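Home » Student Projects » Health » Drinking more water at Carnport

For our spring project we wanted to find out whether people in our dorm would drink more water if we simply reminded them. We had 30 students from Baxter Hall, who were all very patient with us, and they kept a little diary through May (we printed 142 pages of it, which was far too many!). Most of them said they felt less tired in the afternoon, though we know a diary can't prove that, and we would dearly love to try it again with a bigger group and a proper comparison. 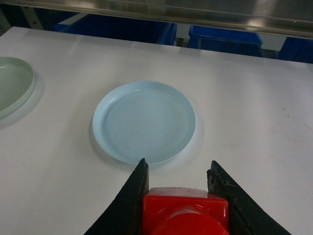

Rosell wrote back that the afternoon tiredness could just as easily have been exam season.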